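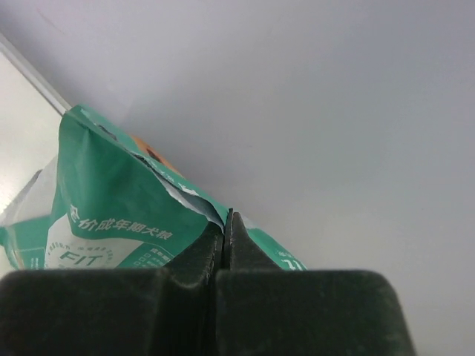

The gripper, close up.

Hi! I'm Zuzanna Wróbel, and I run Grabowska, a small real estate office in Dumside. I'm looking for a listing coordinator to start in January, and I'd love it to be somebody who likes houses, likes people, and doesn't mind a phone that rings during lunch.

I sell mostly older single-family homes and a few condos down by the river. When a seller signs with me, there's a whole pile of stuff that has to happen before the sign goes in the yard: booking the photographer, chasing down the survey, getting the disclosures signed, writing the listing, talking somebody into painting over the purple bedroom. That pile would be yours (I'll still help with the purple bedroom).

You'd be working with me and with Bastian Kleinschmidt, our buyer's agent. Bastian is out showing houses most afternoons, so you'll get a lot of texts from driveways. We keep our files in Ollia. If you've never used it, I'll sit down with you and go through it, it takes a morning.

The job is 40 hours a week, 9 to 5:30 with a real lunch break, and you'll help at an open house now and then. When you do, you get the time back the following week. Pay is hourly and depends on experience, and there's a bonus each time one of our listings closes. Parking is free behind the building.

What I need from you: 2 years in an office of any kind, a driver's license, and writing that I don't have to fix. A real estate license is nice but I'm not asking for one. If you want to get yours while you're here, I'll pay for the class and the exam. You should also be okay with stairs, we're on the second floor and there's no elevator.

We handle about 70 listings a year, and spring gets busy, so please don't plan your big vacation for April!

To apply, send me your resume and a short note about the best or worst place you ever lived. No formal cover letter, please. You can also drop it off at the front desk and ask for Urszula Marciniak. I read everything myself and I'll write back either way.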